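Lernness Community College
Household Skills, Unit 3: Cold storage in a small kitchen
Handout to keep. Bring it to the practical.

This unit covers the bar-size and under-bench fridge, the kind most students in the Wostden units will have. We look at how the cabinet is laid out, what goes on which level and how to give it a proper clean. Read section 2 before the practical — we start on it straight away.

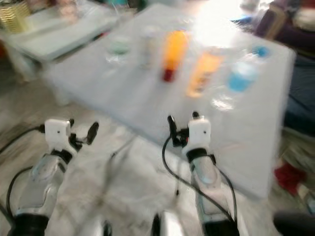
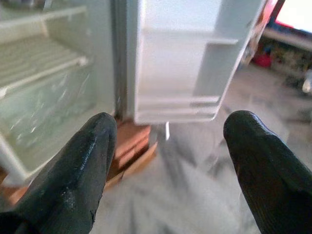
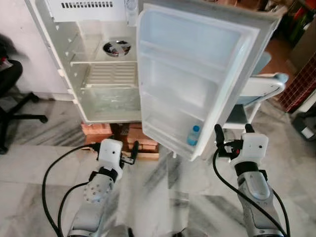
Chaminda Miah: The part I'd stress is the drawer. People treat it as spare shelf space and then wonder why the lettuce is flattened under a tub of leftovers. Keep it for vegetables and wipe it out before you refill it.

1. Parts of the cabinet

Wire shelf. Air moves through it, and so do drips. Anything raw sits in a dish with sides.
Crisper drawer. Clear plastic, at the bottom. Slows down wilting.
Door bins. The warmest spot in the fridge. Sauces, jam and water bottles are fine there. Milk is better on a shelf if it fits.
Gasket. The soft strip around the door. If it's dirty or has lost its shape, the door won't seal and the motor runs longer.
Control knob. Start at the middle setting and check with a fridge thermometer the next morning.

2. Cleaning, in order

Switch off at the wall and move the food to an esky.
Take out the shelves and drawer. Let them come to room temperature before they go in warm water, as cold plastic can crack.
Wash the lining with bicarb, 2 tablespoons to a litre of warm water. No bleach, no scourers.
Do the gasket with a cloth over your fingertip, getting into the fold.
Dry everything, put it back, switch on. Leave it an hour before loading.

3. Where it stands

Level and steady, with a gap behind for air. A raised base makes sweeping easier and keeps the cabinet off a wet floor, but it must not rock — push on a top corner to test it.

For the practical: a cloth, an old toothbrush and your notes on section 1. Written questions go to Piyumi Ekanayake by the end of June.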